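Week 5 handout: picking up soft things

Okay, so last session we did blocks, and most of you got bored of blocks within ten minutes, which I take as a good sign! This week is snacks. I've put the notes up early so you can skim them before lab, and please do, because we lose a lot of time when I have to explain the grip rule at every bench.

Quick recap of where we are. Each pair at Stirkcombe records 26 clean demonstrations with the hand-held grippers, and those go into the class pool. Gorazd wants more than 4,000 clips in there by October so the Mustport group has something decent to train on. We're a little behind (my fault, I spent too long on calibration).

A wrapped snack is harder than it looks. The plastic slides, it wrinkles under the pads, and the thing inside isn't always where you think it is. Squeeze the packet on the solid part, over the snack itself, and let the loose ends stick out wherever they like. If you grab only wrapper, it'll swing around and the model will learn to do that too.

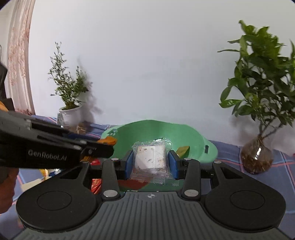
Wrapped snack held between the blue pads, over the green bowl.

Look at how the two pads press in from opposite sides. That's the grip I want from everybody. Come straight up, pause for a beat, then move. I know the pause feels silly, but Jytte goes through the clips by eye and she needs to find the moment the grip closes.

Things people asked me after last time:

Can we use both grippers at once? Yes, just decide beforehand who's doing what, and keep the idle one still.

Do we have to clear the table? No! Leave the plants and the tablecloth alone. A bare table makes for a model that only works on bare tables.

What if I drop it? Keep recording, finish the motion, and write "drop" in the log next to the clip number. Drops are useful, we just need to know which ones they are.

For lab, read section 7 of the Guerra notes (skip the math at the end, we'll do it together) and bring your log sheet. Notburga has spares if yours has coffee on it. Doors open at 4 p.m., and chargers go back in the gray drawer when you're done.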